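Jamis Works, Tundthorpe site
Equipment Review Group
Minutes of the April meeting

Meeting opened at 2:00 p.m. in the upstairs room. The notes from the previous meeting were accepted with one change: under spare parts, "returned" should read "to be returned."

1. Purpose

The group met to review the hand-held gripper kit offered by Agyeman and to decide whether to go on to a paid trial. The kit would be used for recording demonstrations of garment handling, which would then be used to train the arm on the folding line. The rival offer from Musent was on the table for comparison. Both suppliers had been asked for the same things: grippers, recording software, spare fingers, and one day of training on site.

2. Price

Agyeman has quoted $1255 per kit. Musent has quoted $1178. Shipping is included in the Agyeman price and is extra in the Musent one. The Musent quote also leaves out spare finger pads, and the group has asked for them to be priced before the two are compared again. Purchasing pointed out that the Agyeman quote runs out at the end of the month.

3. Report on the demonstration

Operations reported on the demonstration visit. Work was done at a table, by hand, with denim jeans among the items handled. Comments from those who went:

The grip is easy to learn. Two of our operators had a turn and both were comfortable with it before the break.

Thick seams and waistbands are the hard part. Operators wanted to squeeze harder than they needed to, and the supplier told them to slow down and let the soft fingers bend.

Weight was fine for short runs. Operators asked for a longer session before they would say anything about a full shift. Wrist fatigue is to be logged during any trial.

The markers on the fingers have to stay clean and in view. The supplier recommends a wipe at the start of each session. Operations thought this would be forgotten unless it went on the start-up sheet.

Quality asked whether recordings made at one table would carry over to the tables on our line, which are darker and under different lights. The supplier's answer was that some recording should be done on our own tables in any case. The group agreed and wants this written into the trial plan.

4. Software and data

IT has read the license terms. Recordings stay with the customer. The upload tool needs an outside connection, which the floor network does not allow at present. The supplier offers an offline option with transfer by memory card. IT prefers the offline option for the trial and will look at the other one later if the trial goes ahead.

There was some discussion of how long files should be kept. Left open.

5. Spares and repair

Finger pads are treated as wearing parts. Agyeman did not give a figure for pad life on denim and has been asked for one. Screws and mounting blocks can be bought separately. The group wants a repair time in writing.

6. Decision

Agreed to request a trial of 2 kits from Agyeman, subject to the answers on pad life and repair time. Musent stays open as the second choice until its full price is in.

7. Actions

Purchasing: ask Agyeman to hold the quoted price; get the pad price from Musent.
Operations: draft the trial plan, with 11 garment types, denim included.
IT: set up the offline transfer and a storage folder.
Quality: write the check sheet for finished folds.

8. Other business

The lift by the loading door will be out of service for part of next month. Deliveries for the trial should go to the front.

Meeting closed at 3:25 p.m.

Attachment to item 3

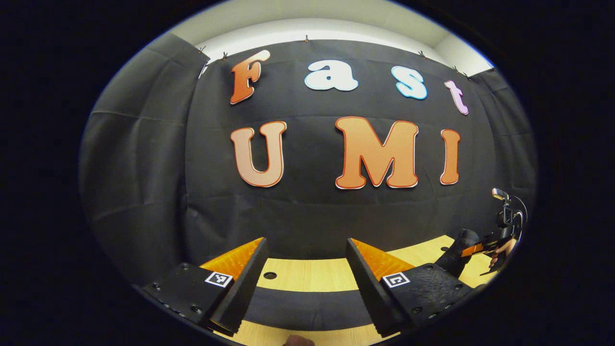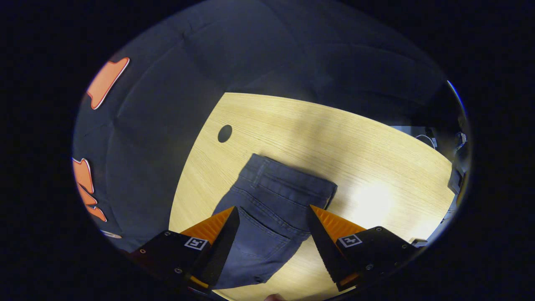 Hand-held grippers in use at the demonstration table. Jeans in the second picture.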